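Products Applications Support Downloads Contact

Brena handheld demonstration grippers, paired set

Brena is a pair of hand-held grippers for recording two-handed tasks directly, without an arm in the loop. The operator holds one unit in each hand and carries out the task at a normal table. Finger opening, unit pose and trigger state are logged on one clock and written to a single file per demonstration.

The fingers are the same parts as those fitted to the Chambi arm gripper. A grasp that can be made by hand with Brena can therefore be attempted by the arm with no change of fingertip geometry. Limits on reach and joint speed still apply, and the supplied checking tool marks any demonstration that exceeds them.

Each unit has a rigid mounting plate on its upper face. The plate takes the tracking attachment and fixes its position relative to the fingertips. Do not loosen the plate screws once the unit has been calibrated. If a unit has been dropped, run the three-point check before recording again.

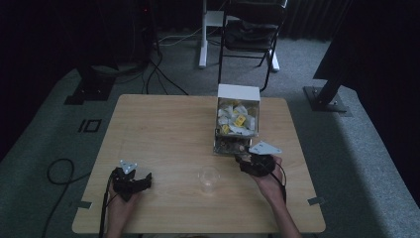
Both units are wired. Power and data share one cable, which should leave the hand towards the operator and be given enough slack for the forearm to turn freely. Cables pulled tight across the table edge are the most common cause of jumps in the opening signal. A clip for the forearm strap is included.

Specification

Mass per unit, without cable: 432 g
Sampling rate, finger opening: 226 Hz
Recommended maximum recording length: 185 s
Demonstrations per storage card: 1,000
Connection: wired, one cable per unit
Handedness: left and right units, not interchangeable
Outputs: pose, opening, trigger state, time stamp

Recording a demonstration

Place both units on the table with the fingers closed and press the trigger on the right unit. A short tone confirms that the zero position has been stored. Lift the units, wait for the second tone, and begin. To stop, return both units to the table and hold the right trigger for two seconds. Recordings with no movement in the first five seconds are discarded unless this setting is turned off.

Light, transparent and thin-walled objects need a slow approach. The grip force setting limits the closing force in playback only and has no effect on what the operator's hand does. For such objects we advise setting it to level 2 and recording a few trial demonstrations before a full session.

Remote control mode

The same units can drive a pair of Chambi arms live. In this mode the motion of each hand is scaled and passed to the matching arm, and the trigger acts as a clutch. Releasing it holds the arm in place. Remote control mode needs the Boltusel interface box, sold separately, and firmware from February or later.

In the box

Left unit, right unit, two cables, two forearm straps, calibration block, hex key, printed quick guide.

Technical questions: Sherif El Fassi, applications desk, Clalturcombe.

Related items
Boltusel interface box
Chambi arm gripper
Spare fingertips, soft, pack of four
Calibration block, replacement

Page updated August 7, 2024
Copyright Boltusel. All rights reserved. Back to top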